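Call for participants: furniture restoration course, Adine Centre
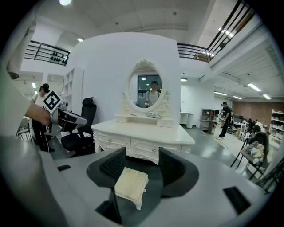
The Adine Centre invites applications for its part-time course in the repair and finishing of painted furniture. The course begins in July and runs for 20 weeks, with one evening session each week. Teaching is led by Nnamdi Odukoya and Na-rae Heo.

Applicants must be aged 18 or over. No previous training is required, but a basic familiarity with hand tools is expected. The fee is £700, payable in two parts, and 5 reduced-fee places are available to applicants on a low income.

To apply, please send a letter of no more than one page, with the name of one referee, to Myung-ja Kwon, Courses Office, Adine Centre, Delaunay Road. Applications close on 2020-05-13. Late applications will be placed on the waiting list.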